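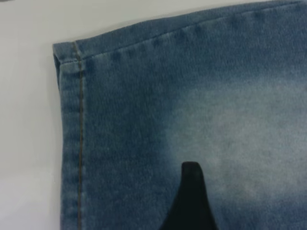

Bermuda jeans infantil Skindell com elástico na cintura

Ref. 720-6

Bermuda em denim azul com efeito desbotado, cintura franzida com elástico e pespontos em tom caramelo. Atrás tem dois bolsos chapados com pesponto duplo e, numa das pernas, um jogador de basquete de costas, cabelo ruivo e camisa branca com o número 10 em vermelho.

O modelo faz parte da linha de verão da Skindell, desenhada por Marlies Kaufmann. Chegou à loja em agosto de 2023 e tem reposição prevista para novembro.
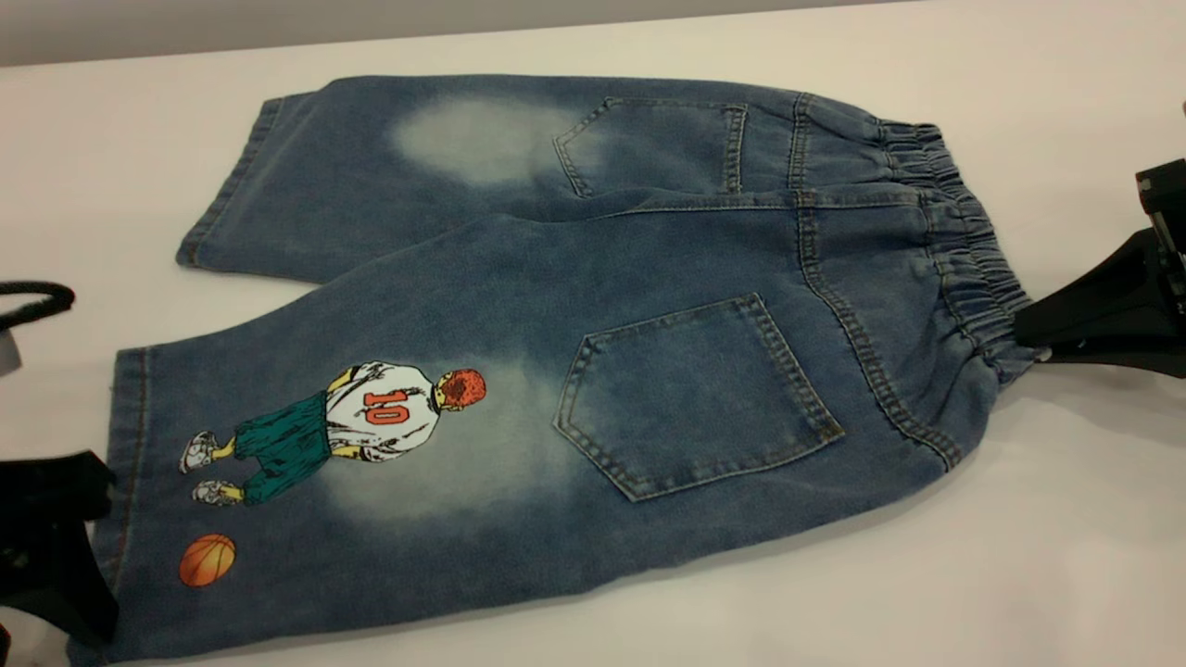

Vista de trás, com a cintura à direita.

Detalhes do produto
Tecido: denim de algodão com elastano
Cintura: elástico franzido
Bolsos traseiros: 2
Tamanhos: do 2 ao 6
Fabricação: Fornex

Medidas
A modelagem é solta na coxa. Para conferir o tamanho, estenda sobre a mesa uma bermuda que já sirva na criança e compare a largura da cintura sem esticar o elástico. Entre dois tamanhos, recomendamos o maior.

Cuidados
Lavar do avesso, em água fria, com peças de cor parecida. Não usar alvejante. Secar à sombra, na horizontal. Passar do avesso em temperatura média, sem encostar o ferro no desenho. O denim pode soltar cor nas primeiras lavagens.

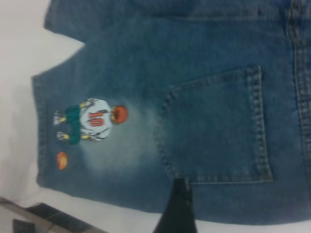 Dá para fazer a barra mais curta?
A barra pode ser encurtada por uma costureira. Peças ajustadas não são aceitas para troca, então vale provar antes, com a etiqueta no lugar.

Peças da mesma linha: camiseta Sterska, boné Hordiienko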